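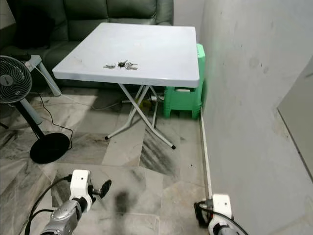 Keys on a folding table, with a green stool tucked in the corner behind.

The Long Goodbye to the House Key

My mother's ring held the front door, the shed and one key that fitted nothing we ever owned - and she would not part with it for the world. I thought of her in May, when I spent a happy, slow afternoon at the last key shop in Enmont, where 400 blanks hang on the wall and a fresh copy still takes 60 seconds to cut. People come in for a spare, bless them, and stay to talk about every house they ever lived in.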